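How to find a lost chapel or manor from old papers

By Vlastimil Šimko

I have searched for vanished buildings in the parish of Niltmont for many years, and people often ask me how to begin. These are the steps I follow myself.

1. Start with the name. Write down every spelling you meet. The chapel at Listaditz is written in 2 other ways in the tithe book, and if I had looked only for the modern form I would have missed both.

2. Go to the oldest large-scale map you can get. Lay tracing paper on it and mark only the things that do not move easily: streams, parish borders, old roads.
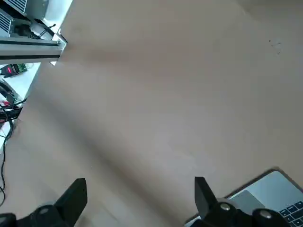

Put the tracing over the modern map at the same scale. The two will not fit everywhere. Choose one stream crossing and one road corner, and fit those first.

3. Read the field names. A field called Chapel Close or Priest's Acre deserves a pencil circle, but please do not trust it alone. In Lidska there is a Chapel Field which only paid rent to a chapel in another parish.

4. Make a simple table with four columns: source, year, spelling, place. I use a spreadsheet now, and before that I used cards.

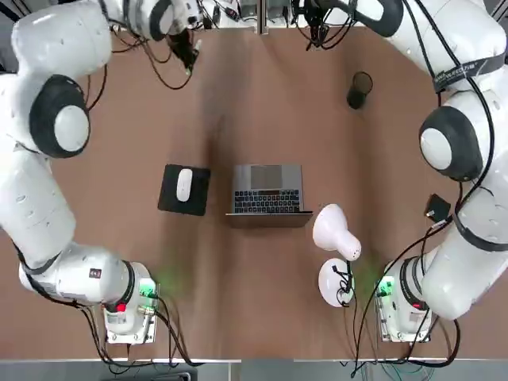 Keep the exact words of the source in the table, also when they look wrong. Mali Nicholas found our manor gate because she had copied a mistake faithfully, and the same mistake stood in a later deed.

5. Check the distances. Old writers often counted in paces, and a pace is different from one author to the next. One letter puts the chapel 708 paces from the mill. Another gives around 2,000 feet. I draw both on the tracing as curved lines and look at the land between them.

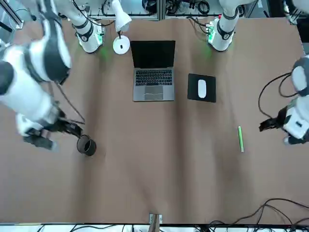

The table with its brown paper cover.

6. Visit the place in December, when the grass is low and the sun also. Ask the owner first. Look for banks, hollows and dressed stones in the field walls.

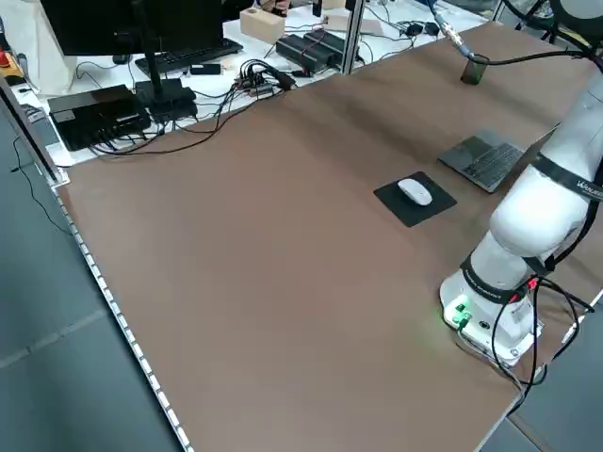

Do not dig, and do not take stones home. Write the grid reference, note the direction of each bank, and send a copy of your notes to the county archive.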